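Wistden hand trial

The Wistden hand trial was a comparison of robot grippers carried out by the firm Forkix at its workshop in Mahlangu. It set a five-fingered hand, the Wistden, against two simpler grippers that the firm already used for moving parts between racks and boxes. The work was led by Aksel Ásgeirsdóttir and the main results were published on Sep 13, 2020. The trial is mostly known for its test method, which other small workshops later copied with changes of their own.

Background

Forkix had used two-jaw grippers since its first arms were installed. These held small parts well but had trouble with wide, thin-edged mouldings, which tended to twist when held at one point. Suction cups were tried next. They worked on flat panels and let go of curved ones, and they left marks on glossy surfaces that had to be wiped off before packing.

The Wistden hand was first shown to the firm as a bare unit without a controller. Forkix fitted it to its existing arms with a clamp bracket and ran it from a Volari controller, a model already in use in the workshop. The first bracket allowed the wrist to turn slightly under load. A second bracket with a longer grip on the arm was made in August and used for every run that counted.

Equipment

Three set-ups were compared:

Two-jaw gripper, rubber pads, one arm
Suction gripper, four cups, one arm
Wistden hand, ribbed finger covering, two arms

The hand was the only one of the three tested in pairs. Ásgeirsdóttir argued that a single hand would be judged unfairly on long parts, and that the firm would in any case buy them two at a time. Critics of the trial have pointed out that this makes the comparison uneven, as neither of the other grippers was given a second arm. The report accepts the point and gives no single-hand figures.

All three set-ups used the same head camera. Its height was fixed at the start and left alone. The lighting was the ordinary workshop lighting, with no lamps added.

Method

Each run consisted of picking up one part from a rack, carrying it to a box and setting it down. A run was counted as good if the part was released without being dropped and without the operator stepping in. Runs stopped by a controller fault were thrown out and repeated.

Each set-up was given 200 runs. Grip force was set once per gripper on the first morning and was not changed between part types. This rule was unpopular with the operators, who felt that the two-jaw gripper would have done better with a lighter setting on thin rims. The pads and finger coverings were cleaned between blocks of runs.

Results

The paired Wistden hands completed 176 good runs out of 200. The suction gripper completed 58, most of them on flat panels. The two-jaw gripper fell between the two, but its score was withdrawn after a worn pad was found, and it was not run again.

Most of the failures with the hands came at release. The thumb was slow to open, and a part could be dragged sideways as the arm drew back. A change to the order in which the fingers opened was written for the Volari controller after the trial, but it was never tested over a full set of runs.

Cable routing was the other main problem. The loops at the wrist caught on box flaps several times, and the report recommends tying them closer to the forearm.

Later use

Forkix kept the hands and moved the suction gripper to panel work. A longer wear test of 2000 cycles was planned for the finger coverings. No report of it has been published.
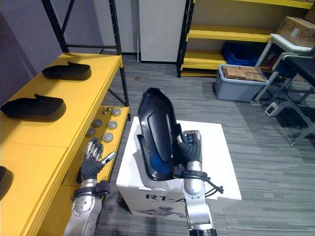
Hand placement on long parts was the subject of a separate section in the report. Ásgeirsdóttir held that one hand should steady the part at its side while the other stayed open and clear until needed, as closing both at once tended to tip the load. The large black tray was the hardest shape for this, being narrow at one end and rounded at the other, with a raised rim that gives the thumb an edge to work against. Placed at a tilt over a box, with its far end reaching past the back edge, such a tray needs support from the side until it has settled. The report advises using a box at least as long as the part where one is available.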